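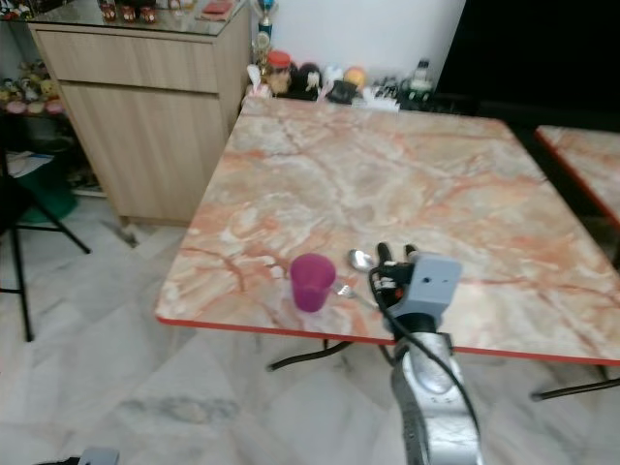

Furville go into the final month of the regular season with 3 roster spots open and a salary cap position that leaves little margin for error. The club's front office has spent most of the winter reworking contracts, and the results will decide whether it can match an outside offer for its starting fullback.

Under league rules, a club must file its retained list before the trade window opens in November. Any player left off the list becomes free to negotiate elsewhere. Players on it may still receive offers, but their club holds the right to match the full value and length of the deal. Bonus payments count toward that value only if they were earned in the previous season.

The fullback's case turns on that last clause. He played 20 matches last season and logged 271 tackles, enough to trigger the durability bonus in his current contract. Forsyth, the club most often linked with him, would have to beat a figure that already includes it.

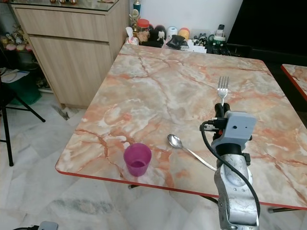 Forsyth have the cap room. They released two veteran forwards in the spring and moved a third to Vindbridge for a second-round draft pick. Their weakness is depth in the back line, where injuries forced the coaching staff to use five different combinations before midseason. Meters gained from kick returns fell in each of those months.

Furville's position is less comfortable. The club carried 642 minutes of playing time from players on short-term deals last season, and league accounting treats that time at a higher rate than minutes from the main roster. Part of the charge rolls into the coming year. Matching a large offer would probably mean trading a midfielder or pushing salary into later seasons, an approach that left Proler unable to sign a goal kicker two years ago.

A matching decision is due within seven days of a formal offer. The club may ask for one extension of 48 hours if the contract includes a player option. Forsyth have not yet filed.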